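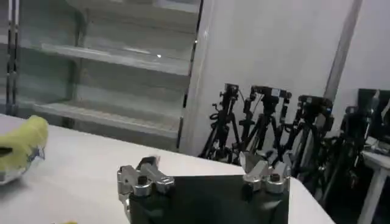

Desde hace dos semanas tengo una costumbre nueva: antes de preparar el café, paso un paño por la mesa blanca. Parece poca cosa, pero yo vengo de una casa donde las mesas eran de madera oscura y las manchas vivían allí durante años sin molestar a ninguna persona. En una mesa blanca se ve todo. Se ve la gota de té y se ve la miga del pan de ayer.

Mi vecina Marina Tsakiris me dijo que la culpa es mía por comprar blanco. Tiene razón, supongo. La compré en Stergiou, una tienda de muebles usados donde hablan muy rápido y yo digo que sí a casi todo. Pagué 73 euros con el transporte incluido. Pedí también una silla, pero la silla no llegó nunca y todavía no he encontrado el valor para llamar por teléfono. (El teléfono en español me sigue dando miedo. Por escrito soy más valiente.)

Quiero escribir hoy sobre los estantes vacíos. Un mueble alto con la parte delantera de cristal pide ser llenado enseguida, y yo conozco bien esa tentación. En mi piso anterior llené todos los estantes en una tarde y después pasé un año sin encontrar el azúcar. Por eso esta vez voy despacio. Primero limpio, después espero, y solamente pongo una cosa cuando la he echado de menos de verdad.

Para el cristal uso agua tibia con un poco de vinagre y un paño que no suelte pelos. Probé un líquido de la marca Plusik y me dejó unas rayas que se veían con el sol de la tarde. Cristian Mosquera, mi compañero de las clases de español, usa papel de periódico como su abuela. Yo lo intenté y me quedaron los dedos negros, y luego el marco también, así que tuve que limpiar dos veces.

Las cosas pequeñas de la limpieza las prefiero en recipientes de plástico transparente. No son bonitos, lo sé, pero veo lo que hay dentro sin abrir nada. Antes tenía cajas de cartón con etiquetas, y en las etiquetas cometía faltas de ortografía que mis visitas corregían con bolígrafo.

Todavía me falta decidir dónde van las tazas. Tengo hasta 10, según cómo se cuente la que perdió el asa. Mañana le pregunto a Marina si quiere quedarse con algunas.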